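Rorkar robotics club enters chair-righting event at Zoubi Student Challenge

2018-01-08

The Rorkar student robotics club will enter a humanoid robot in this year's Zoubi Student Challenge, with the final to be held in March. The club has chosen the household round, in which a robot must set a fallen chair back on its feet and leave it beside a desk within 900 seconds.

The entry, named Bulley, is the work of 10 students from the second and third years. They have spent the autumn term on arm control and balance, and are now practising with full-sized furniture.

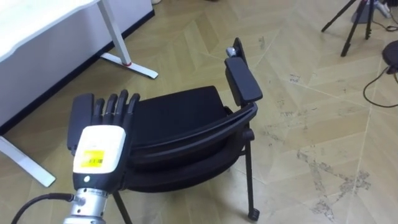

Teams score separately for reaching the chair, taking hold of it and standing it up. Points are lost if the robot falls or if an operator steps in. Each team may make 4 attempts and the best one counts.

"A chair is an awkward shape to lift," said Vasanthi Nair, who leads the student team. "The weight moves as it comes up, and the robot has to shift its own weight to match. Most of our work this month is on that."

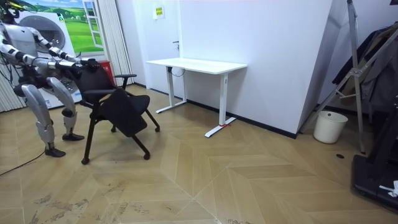
Bulley with a black folding chair in the club's practice room.

Club tutor Hala Hourani said the students write all of the control software themselves and keep a log of each practice run. The log reached 2642 entries before the winter break.

Travel to the final is being paid for by Illico, which has supported the club for two years.

Students who wish to join for the spring term should speak to Hala Hourani at the Rorkar workshop. No programming experience is needed.

ENDS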